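Field Report: Open Day at the Kisemton Robot Lab
Intro to Automation, Spring Term Project
Submitted by: Group 5, Skemwood College

1. Why we picked this visit

Our group had to choose one outside event and write up what it taught us about automation. Most of the other groups went for factories. We went for the open day at Kisemton, a small lab that works on two-armed robots for household jobs, and I am so glad we did. None of us had ever stood next to a working robot arm before. I had seen plenty of videos, but videos are usually sped up, and they skip the parts where the robot waits.

The open day was in March and ran all afternoon. There were three stops: a talk on safety, a folding demonstration, and a session where we could look at the software. This report is mostly about the folding, because that is where we spent the most time and took nearly all our notes.

2. The setup

The demonstration used two white arms working over a white table, with a black gripper on each. The task was to handle a yellow-green cloth. That sounds tiny, and I'll admit that I expected something bigger when we walked in. Then our guide asked us to write down how we would tell a machine to fold a towel, using only words, and gave us 5 minutes. We got stuck on the second line. Where exactly is the corner of a towel when the towel is crumpled? How do you know you picked up one layer and left the other one alone?
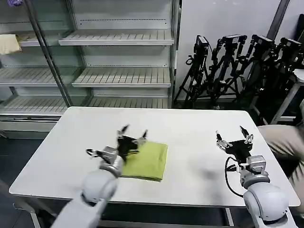
A box is the same shape every time you pick it up. Cloth isn't. The guide called it a "deformable object" and said that every touch changes the problem, so the robot has to look again and decide again. In class we had learned about repeat accuracy as the main way to judge an arm. With cloth, an arm that goes back to the exact same point each time can still miss, because the corner has moved.

3. How the robot learns the task

The software is called Prusodari. Instead of writing out every motion, the lab collects examples of folding and trains the system on them. At the time of our visit they had 2,989 recorded folds in the set. We asked if that was a lot and the answer was "for one cloth, yes, for laundry, no." We put that one in our notes with a star next to it!

Each example goes through a check before it is used. If a fold ends up badly crooked it gets a different label, but it is kept, because the system can also learn from what went wrong. We liked this part very much - it is pretty much how our own lab grades work.

The group that had the most questions was ours, by far. Some of the answers we wrote down:

Can it fold a shirt? They have tried it, and sleeves are a much harder problem.
Does it feel the cloth? It knows how far the fingers have closed, but it has no sense of touch like ours.
What happens if a person reaches in? The arms are set to stop if they meet more force than expected. Visitors still have to stay behind the line.
Is it faster than a person? No, and they laughed when we asked.

4. Two hands at once

Before the visit we assumed that two arms would simply be one arm doubled. The second stop changed our minds. When you use both hands on a towel, you are pulling against yourself the whole time. Too much pull and the cloth slips out of one side. Too little and it sags in the middle and the fold lands in the wrong place. The two arms have to share one plan, and the timing has to match.

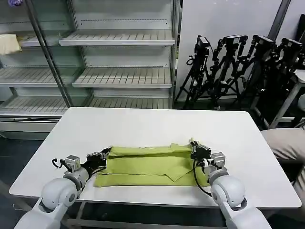
We tried this ourselves back in the classroom with kitchen tongs and a dish towel, one person per pair of tongs, no talking allowed. It went terribly. With talking allowed we got a decent fold after 15 tries. Our best one is taped to the project poster.

The grippers were a favorite topic too. The lab showed us a drawer of older fingertips made with help from Güler, a local machine shop, and you could see how the shape got thinner over time. A thick fingertip pushes the edge of the cloth away before it can slide under it. Such a small thing, and it took them months to work out.

5. What we would do differently

We should have brought a stopwatch. We have no times for any of the folds, so we can't say anything useful about speed, and that was one of the points on the grading sheet. We also spent too long at the demonstration and only caught the end of the software session. Next time we would split up, two people at each stop, and trade notes after.

The open day had room for 200 visitors and it felt full by midafternoon, so if next year's class wants to go, sign up early and ask to be in the first tour.

6. Questions we still have

How does the system know when it is finished? Would the same training work on a cloth of a different color or size? We sent both questions to the lab and will add the answers to the poster if they arrive before presentation week.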